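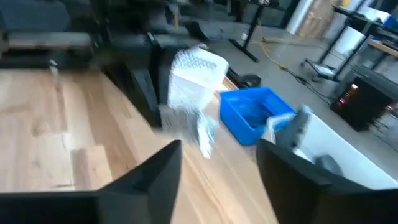

American football looks like a big, noisy pile of people falling over, but underneath all the crashing is a simple idea: your team is trying to move the ball down a long field, a little bit at a time. Each try is called a down. Once you understand downs, the whole game opens up! The field has white lines painted across it so everybody can tell how far the ball has moved. You can practice the idea at home on a table. Look at the wooden tabletop in the photo, with its long brown strip among the paler planks. A strip like that makes a great pretend line on a pretend field. Use a button for the ball, pick a line to start from, pick another to reach, and slide your button toward it.

What is a down?

A down is one play. It starts when the center, the player crouching over the ball, snaps it back to a teammate (usually the quarterback). It ends when the player with the ball is tackled, or runs out of bounds, or when a pass hits the ground without being caught, or when somebody scores. Then everyone gets up, the teams line up again, and off they go!

The team with the ball is called the offense. The team trying to stop them is called the defense. The offense gets four downs to move the ball at least ten yards. A yard is three feet, so ten yards is a little shorter than a school bus – not very far at all, until you have eleven large people in your way.

What happens if they make it?

If the offense gains ten yards or more, it earns a first down. The count starts over and the team gets four brand-new tries. This can keep happening all the way down the field until the team reaches the end zone for a touchdown, worth six points.

"First and ten" means it is the first try and there are ten yards to go. Now say a running back takes the ball and gains three yards. What's next? It's "second and seven," the second try, with seven yards left. If a runner gets tackled behind the spot where the play began, the number goes up instead. Lose two yards on that second try and you're looking at third and nine. Ouch!

Why does everybody yell on third down?

Third down is often the loudest part of a game. If the team doesn't get its first down here, it has a hard choice to make on fourth down. It can kick the ball far away to the other team, which is called a punt. It can try to kick a field goal through the tall posts for three points, if it is close enough. Or it can go for it and try to gain the missing yards. If it goes for it and comes up short, the other team gets the ball right there on the spot.

A fourth down to remember

Duangjai Klinhom was a running back for the Ruvham youth team, and she ran for 1,505 yards in her last season there. The play people still talk about was only 2 yards long. It was fourth and one at the 50-yard line, right in the middle of the field, with 600 people in the stands and the team from Clalon leading by four points. Everyone in the place expected a punt. Coach Boonmee Chaimongkol kept his offense on the field. Duangjai took the ball, tucked it tight against her ribs with both arms, and dove low through a tiny gap beside the center. First down! Six plays later, Ruvham scored the winning touchdown.

How do they measure such a tiny distance?

Sometimes the ball stops so close to the line that it's hard to tell whether the team made it. For years and years, games of every size have used a chain for this. It is ten yards long with a tall pole at each end, and the people who carry it are called the chain crew. They run out, stretch the chain tight, and the officials look to see if the tip of the ball reaches the front pole. Some professional games now measure with cameras, but at plenty of school fields you can still watch the chain come out.

Next time a game is on, try calling out the down and distance before the announcer does. Start with first and ten, then do the subtraction after each play.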